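阅读时间：约11分钟

“厨房角”桌面游戏项目阶段进展报告

报送：Pukier 公益基金项目部
报送单位：Skelach 儿童活动中心
报告日期：2月18日（星期二）

一、报告说明

根据资助协议的约定，我中心应在项目中期提交书面进展报告，说明资金使用、物资采购、场地布置和活动组织的情况，并就下一阶段的安排提出意见。本报告涵盖自项目启动至报告日期的全部工作。中心此前已于1月报送过一份简要的采购说明，其中涉及的内容在本报告中一并更新，如两份文件有不一致之处，以本报告为准。

“厨房角”项目面向学龄前儿童及其看护人，目的是在中心二楼活动室内建立一处固定的模拟厨房游戏区，用于日常开放时段的自由游戏，以及每周固定的带领活动。项目申请书中提出的内容包括：购置游戏桌、玩具炊具、玩具食物和配套收纳用品；制定物品管理与清洁办法；编写一份供带领人员使用的活动手册。截至目前，前两项已基本完成，第三项仍在进行。

二、场地布置情况

活动室原有两个区域，靠窗一侧为阅读区，靠门一侧长期用于堆放折叠椅和节庆用品。项目启动后，中心首先对靠门一侧进行了清理。折叠椅移至走廊储藏间，节庆用品经清点后，可继续使用的装箱上架，破损的按废旧物品处理。清理工作原计划用一周完成，由于储藏间的层架需要重新固定，实际用时比计划多出四天。

清理完毕后，中心对墙面进行了局部修补。地面未作改动。申请书中曾列有铺设软垫一项，经与基金项目部沟通，考虑到看护人多携带婴儿车进入，软垫边缘容易造成颠簸，此项取消，相应款项调入收纳用品类目。调整申请已获书面同意，复印件附于财务附件之后。

游戏桌选用浅色桌面。选择浅色主要有两方面的考虑。其一，玩具食物和餐具颜色较鲜明，放在浅色桌面上便于幼儿辨认，也便于带领人员在活动结束时核对是否有物品遗漏。其二，浅色桌面上的污渍容易发现，有利于落实清洁要求。在使用过程中，我们也注意到浅色桌面对划痕较为敏感，彩笔痕迹若未及时擦拭，清除比较费力。中心已要求绘画类活动一律在阅读区的长桌上进行，不得占用游戏桌。

桌面上留有若干小孔。中心对孔口边缘逐一作了触摸检查，未发现毛刺。为稳妥起见，已将孔口检查列入每月的例行检查项目。

三、物资采购与到货情况

玩具炊具与玩具食物由供应商 Fultetti 提供，收纳用品由 Kwiatkowski 商行提供。两家供应商均通过询价方式确定，询价记录保存在中心办公室，可供查阅。

Fultetti 的货品分2批送达。第一批以餐具和容器为主，包括盘、杯、滤盆等；第二批以玩具食物为主，包括水果、蔬菜、面点及调味品类。第一批到货时外包装有一处受潮，经开箱检查，内装物品未受影响，中心在签收单上作了注明。第二批到货时间较合同约定晚9天，供应商事后作了书面解释，并未另行收取运费。

在物品选择上，项目组坚持以下做法。一是尽量选用形状与真实物品接近的品种，使儿童能够把游戏经验与家庭厨房中的日常经验联系起来。二是餐具和容器的颜色不求统一，但同类用途的物品宜有相近色调，以便儿童在收拾时进行配对。三是不采购带有细小可拆卸部件的玩具。对于已经到货但经试用发现部件容易松脱的品种，中心已作退换处理。

游戏桌上目前使用的部分物品如下，有番茄酱瓶、草莓、橙片、盘子、绿色滤盆和杯子，桌边设有烤箱。
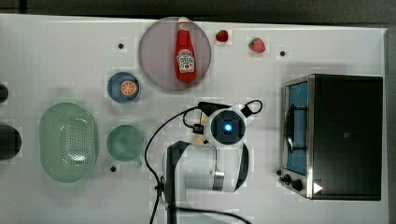
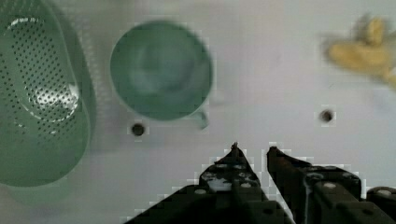

四、物品使用中的观察

自第一批物品投入使用以来，带领人员在每次活动后填写简要的观察记录。记录以文字为主，不涉及儿童个人信息。现将其中与物资配置有关的内容归纳如下，供基金项目部参考。

滤盆的使用频率高于预期。采购时，项目组将滤盆视为辅助性物品，只作少量配置。实际使用中，年龄较小的儿童喜欢把水果和蔬菜放入滤盆后来回摇晃，作“洗菜”动作；年龄稍大的儿童则把滤盆作为集中存放食物的容器，在“上菜”之前先将所需食物挑选到滤盆内。这一做法有助于减少桌面上的混乱，带领人员已将其吸收到活动流程中，在活动开始时引导儿童“先备料，后下锅”。

杯子方面，带把手的杯子明显更受低龄儿童欢迎。带领人员记录到，多名儿童在端起杯子时会主动转动杯身，使把手朝向自己，再递给同伴或看护人。项目组认为，这类细小动作对手部协调有一定的练习作用，拟在活动手册中单列一节加以说明。

盘子的尺寸差异有较好的效果。大盘多被用来摆放“全家的饭菜”，小盘则被分配给玩偶或某一位家庭成员。有儿童因争用大盘发生争执，带领人员的处理方式是请双方共同决定大盘中放什么，再各自取用小盘。此后同类争执有所减少。中心不建议通过增购大盘来解决这一问题，理由是物品稀少本身也为协商创造了机会。

玩具食物中，水果类最受欢迎，其次为面点类。草莓、橙片等色彩鲜明的物品在活动结束时最容易被儿童装入口袋带离，带领人员对此应有所准备。目前的做法是在活动结束前由带领人员宣布“水果回家”，儿童将水果逐一放回收纳盒，看护人协助检查衣袋。这一办法执行后，遗失情况得到控制。调味品类的使用出乎意料地活跃，儿童常以挤压、摇晃的动作表示“加味道”，并借此发起对话，例如询问对方要不要、要多少。

烤箱是游戏区内体积较大的物品，也是最需要带领人员关注的物品。游戏区内的烤箱仅供模拟使用，不接电源，任何时候不得通电，此项要求已写入物品管理办法第一条，并在每次活动前由带领人员确认。玻璃门的开合须在成人陪同下进行。有看护人反映，儿童在家中可能因此对真实烤箱失去戒备。项目组认为该意见合理，已在活动开场词中加入提醒，由带领人员向儿童说明家里的烤箱会烫手，须由大人操作。下一阶段将继续收集看护人的意见，如有必要，将以纸质或布质的替代品更换现有烤箱。

五、清洁与管理办法

物品管理办法已于1月试行，主要内容包括以下几个方面。

每次活动结束后，带领人员组织儿童将物品按餐具、容器、食物三类归入收纳盒。收纳盒正面贴有图示标签，不识字的儿童亦可辨认。最初的标签采用线条图，儿童对其中“容器”一类难以理解，后改为直接使用物品照片，效果有明显改善。

硬质塑料物品每周集中清洗一次，以中性洗涤剂浸泡后用流动清水冲净，置于沥水架上自然晾干。滤盆因有密集的小孔，容易积存纤维和碎屑，应使用软毛刷从内外两面刷洗。布质和毛绒类物品单独收取，装入洗衣袋后机洗，未完全干透的不得放回收纳盒。凡被儿童放入口中的物品，带领人员应当即取出，放入单独的待洗盒，当次活动内不再使用。

每月进行一次全面检查，内容包括物品有无裂纹、把手有无松动、印刷标签有无剥落、桌面孔口有无异物。检查结果登记在册，破损物品一律停用。首次月度检查已经完成，停用物品均为面点类，原因是表层起皮。供应商已同意免费更换，更换品尚未到货。

试行过程中也暴露出一些不足。清洗工作集中在每周五下午，与活动室的其他使用时段存在冲突，沥水架占用了洗手台旁的通道。中心计划将清洗时间调整至上午，并在储藏间内另设沥水位置。此外，登记册的栏目过于繁琐，部分带领人员漏填，项目组将对表格进行简化，只保留日期、物品名称、问题和处理结果四栏。

六、资金使用情况

截至报告日期，项目物资采购类目累计支出3283元，包括玩具炊具、玩具食物、收纳用品及标签制作费用。场地清理和墙面修补由中心自有经费承担，未计入项目支出。活动手册的排版与印制费用尚未发生。各项支出的发票与签收单已按时间顺序整理，随财务附件一并报送。

与预算相比，餐具和容器部分略有节余，收纳用品部分因类目调整而增加。中心拟将节余部分用于补充滤盆和带把手的杯子，此项不涉及总预算变动，但属于类目内的数量调整，特在此报备。

七、存在的问题

第一，活动手册的编写进度落后于计划。原定由中心人员利用非开放时段完成初稿，但场地清理延期占用了部分时间，目前仅完成开场、备料和收拾三个章节。项目组已重新分配任务，优先完成与安全有关的内容。

第二，看护人的参与程度不均衡。部分看护人把活动时段视为休息时间，较少参与游戏。中心不宜作强制要求，拟通过安排“客人”角色的方式，请看护人就座点菜，由儿童担任厨师，以较自然的方式增加互动。

第三，物品种类与本地饮食习惯尚有差距。现有玩具食物以西式品种居多，儿童在游戏中经常提出要做饺子、面条和粥，却找不到相应的物品，只能以其他食物代替。带领人员反映，这种替代有其积极的一面，但从长期看，适当增加儿童熟悉的品种是有必要的。市售同类玩具中，做工合乎要求的中式品种较少，项目组正在比较报价，同时考虑由看护人协助缝制一部分布质饺子。

第四，活动室在阴雨天人数较为集中，游戏桌周围拥挤，个别儿童等候时间较长。中心已试行分组轮换，每组活动结束后以摇铃为号。轮换办法总体可行，但低龄儿童对中途离开较为抵触，带领人员需要预留安抚时间。

八、下一阶段工作安排

下一阶段，中心将重点推进以下工作：完成活动手册全部章节的初稿，并报基金项目部征求意见；补充滤盆、带把手的杯子及中式食物品种；简化登记表格，完成清洗时间和沥水位置的调整；面向看护人发放一次简短的意见表，内容以物品安全、卫生状况和活动时间为主。

意见表的设计稿将在发放前送基金项目部审阅。如项目部希望增加有关家庭厨房安全的问题，请在收到设计稿后予以告知，中心将统一修改。

九、需要基金项目部支持的事项

一是请确认前述类目内数量调整。二是请就烤箱是否更换为替代品提出指导意见，中心将据此确定采购清单。三是请协助提供其他受资助单位编写活动手册的体例，以供参考。

财务附件、物品登记册复印件及询价记录目录另册报送。项目部如需到现场查看，请提前与中心办公室联系，开放时段和带领活动时段均可安排。

Skelach 儿童活动中心“厨房角”项目组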